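Guta mirror set, README
Maintained by Benedikt Koller. Last touched in April.

What this is

First-person clips of mirror cleaning, recorded with a headset on and kept for a home-built wiping arm called Grikach. The arm lives on a bench in the Bullgate shared workshop. The clips were meant to teach it how to clean a bathroom mirror. I have doubts about that plan, and most of this file is those doubts.

There are 193 clips in the folder. I have gone through them and marked 81 as usable, meaning the tool stays on the glass and the hands are tracked for the whole stroke. The rest are still there if you want them. I wouldn't train on them.

Layout

clips/ has the video, one file per clip.
hands/ has the hand tracks, same names as the clips.
labels.csv has clip name, tool (cloth or squeegee), usable (y/n), notes.
bench/ has the Grikach trial logs. Read the section on results before you open these.

Cloth clips

Wiping with a folded cloth, flat palm, one hand doing the work and the other up at the left side of the mirror.

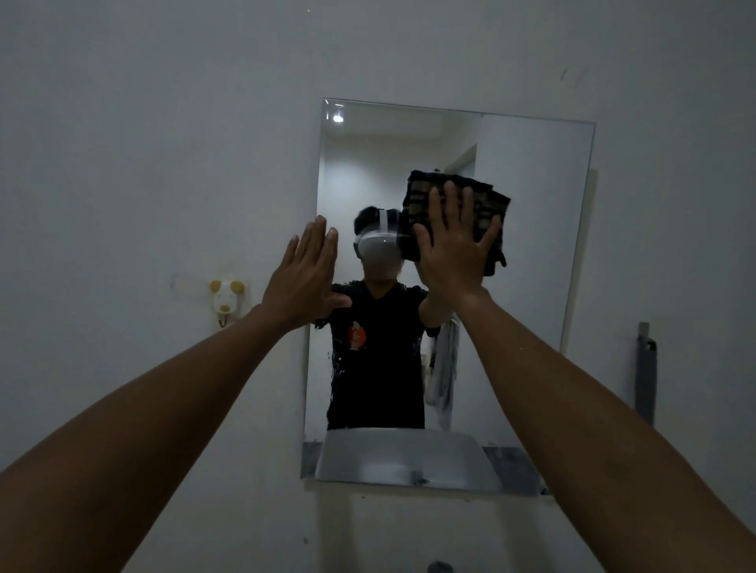
The hand tracks are worst in exactly this kind of clip. A mirror gives the tracker a second pair of hands, and now and then it picks the wrong pair. When that happens the wrist position jumps to somewhere behind the wall. I wrote a filter that throws out any jump over a set distance, and it catches the big ones. It does nothing for the small ones, where the track slides off the real hand a little at a time. If your numbers look smooth, that doesn't mean they're right.

The other problem is pressure. None of it is recorded. You can see where a palm went and you can't see how hard it pushed, and with a cloth that's most of the job. Grikach has a force sensor in the wrist that cost more than the rest of the arm, and this set has nothing to say to it. People keep telling me the network will work out the pressure from the way the cloth bunches up. I'd like to see that before I believe it.

I also can't offer a label for "clean". I tried a streak score based on brightness and it mostly measured the ceiling light. The column was removed.
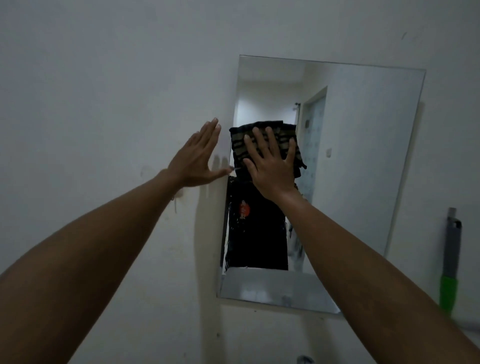

Bustamante wrote in the issue thread that dropping the streak score was a mistake, that a bad label can be fixed later and a missing one can't, and that the old column should at least go in a side file. Fair enough. It's now in old/streaks.csv with a warning in the first row. I still think anyone who trains on it will get an arm that is very good at avoiding light bulbs.

Squeegee clips

These are better. A blade is stiff, its angle is easy to read, and the contact line is where you think it is. If the plan has any future I think it's here. Two cautions:

The reflection of the blade confuses edge detectors. Mask the glass or expect two blades.

Grip changes between clips, and the hand tracks don't tell you where the handle sits in the palm. I added handle offsets by eye for the usable clips. By eye means by eye.

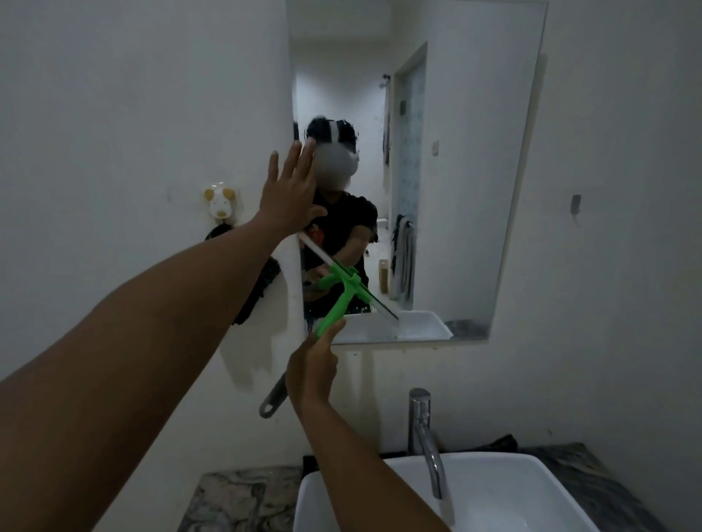
Squeegee on the lower left of the mirror, left hand at the edge.

Results so far

Grikach ran for about 3,000 strokes on a test pane clamped to the bench. The policy trained on these clips did no better than the one I wrote by hand in an evening, which just goes side to side and moves down. On the cloth it did worse. It liked to stop halfway and hover, and I suspect the small tracking slips taught it that.

I've seen demo videos of arms cleaning glass beautifully. I'd want to know how many takes they shot. Ours was filmed too, and if you picked the right 5 strokes it would look great.

Known gaps

One bathroom, one mirror. Don't expect it to carry over to windows or shower doors.
No force, no sound, no depth.
Faces are partly covered by the headset and that is not the same thing as anonymous. Please don't repost the clips.
Time stamps in hands/ drift against the video in the longer clips. Fix is pending – it has been pending for a while.

Use

Free for hobby and workshop projects. If you get something out of it that beats side to side, open an issue and attach the logs, all of them, including the bad runs.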